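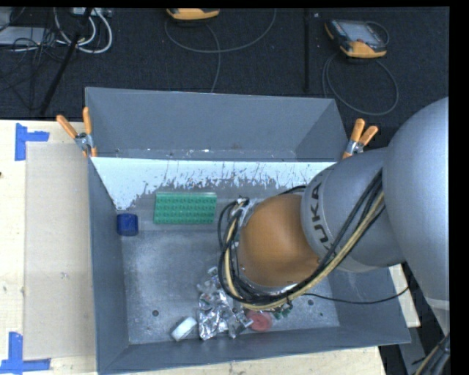
Parts Bin Check, Bay 2
Checked by: Hamisi Muli
Date: Mon 6 November

Big thanks to the early shift for getting the bins cleared for me on time, it made the round so much nicer! Comments follow each item. Anything marked LATER goes on the December list.

Bin body

Walls sound, no bulges or sharp edges: OK
Ran a gloved hand along the whole top edge, all four sides. Lovely and smooth.

Floor sound, no cracks: OK
Plenty of scratches and cloudy streaks on the gray one, but that is surface wear and I'm happy with it. I pressed hard at both of the small round holes and nothing gave.

Holes clear of debris: OK
Poked through with the plastic rod. Please use the rod, a screwdriver chews up the edges.

Coating along the back: LATER
The pale band under the back wall is flaky along its lower edge, with chipped patches. Flakes get onto the parts, so brush them out at the end of each shift until we can strip it. Gemov has a scraper kit we can borrow, and I can't wait to try it.

Contents

Nothing stacked above the rim: OK

Loose wrap kept apart from parts: NEEDS WORK
Crumpled silvery stuff was sitting at the front, right in with the small pieces. A little white block was next to it and would be so easy to throw out with the trash. Wrap goes in the Clolau sack by the door, please!

Small pieces grouped: NEEDS WORK
Small green pieces were down at the front too, near the round red one. A shallow tray would fix this in a minute, and we have spare ones on the Jitusus shelf.

Larger pieces easy to reach: OK
The green one with the rows of bumps was toward the back and the dark blue one stood against the left wall. Good spots for both.

Around the bin

Weight limit label (400 lb) on the stand: OK
Fresh label, nice big numbers.

Walkway clear, 30 inches or more: OK
Measured 51 at the tightest point. Great job, whoever moved the pallet jack.

Gloves and brush on the hook: brush missing
Found it by the sink and hung it back up.

Result: pass, with the wrap and the small pieces to be sorted before the next shift starts.
H. Muli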